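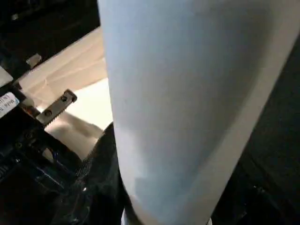 Ticket 218: Gripper releases cylindrical items during transfer
Site: Whitlock
Reported by: Ziststead operations desk
Opened: August 2021
Status: Monitoring

Fault as reported
The arm at the Whitlock cell lost its grip on smooth cylindrical items between pick and place. The controller raised no alarm and continued the cycle with the fingers closed on nothing. One item fell outside the guarded area. No injury was reported.

Action taken
1. Cell stopped and isolated. Finger pads cleaned and refitted.
2. Grip force log requested from Ikeck. The log showed force falling during the lift on 28 of 900 cycles.
3. Bracket screws checked for tightness. No movement found.
4. Grip-loss alarm found to be switched off in the current settings — it had not been restored after the January software update. Alarm switched on and tested with the arm at reduced speed.

Outstanding
Clultero has been asked to confirm the correct force setting for smooth surfaces. Until a reply is received, the cell must run at reduced speed and staff must remain outside the marked line while the arm is powered.

The ticket will be closed after 1,000 cycles without a dropped item. Any further release is to be recorded under this number.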